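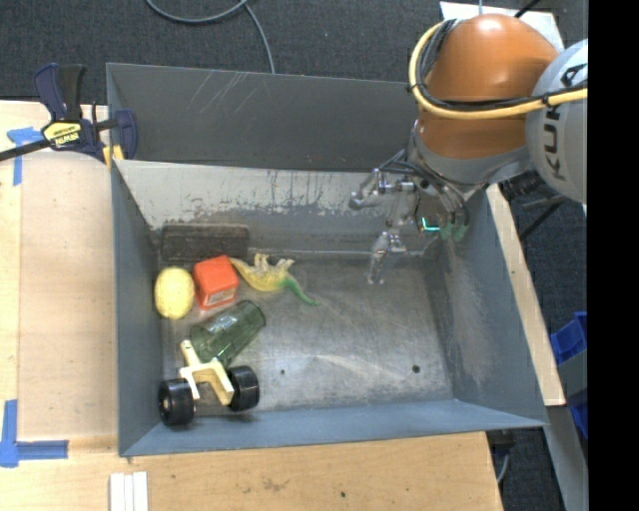 Home Projects Reports Workshop Contact

Wear and Cleaning of a Shared Metal Sorting Bin
Student project report, Boltby workshop course
23/03/2026

1. Background

The large gray metal bin in the Boltby workshop is used for sorting exercises. Small household items and toys go in, get moved around, and come out again. Our group was asked to look at how the bin is wearing and to suggest a cleaning routine. We started in October.

2. Condition of the bin

The back wall is the worst part. The paint is heavily worn, there are dark vertical streaks, and in places the coating has been scraped away. The right wall has a broad brownish patch of abrasion. The left wall is smooth by comparison. The floor is bare metal with fine scratches and two small holes near the front, one larger than the other.

3. Items

We kept the mix varied: a red-orange block, a yellow and green toy reptile, a dark green tumbler, a set of toy wheels, a yellow oval piece and a dark rectangular block. Other items were swapped in from the Lidura box on the shelf. We logged 1,129 item placements in the first half of the project and 1,781 in the second.

4. Cleaning test

We tried two methods. The first was a dry brush, then a damp cloth. The second was a cloth with Mivberg cleaner diluted in warm water. Each was done at the end of a session, 20 sessions in all. The dry brush took nearly 5 minutes and left dust in the corners. The Mivberg mix picked up more dirt but needed a second wipe with plain water. Neither method changed the streaks on the back wall.

5. Recommendations

Use the damp cloth after each session and the Mivberg mix once a week. Touch up the back wall with Kwan metal paint after sanding the loose edges. We did not have time to test the paint. The floor can stay unpainted, and the wear on the right wall should be checked again next term.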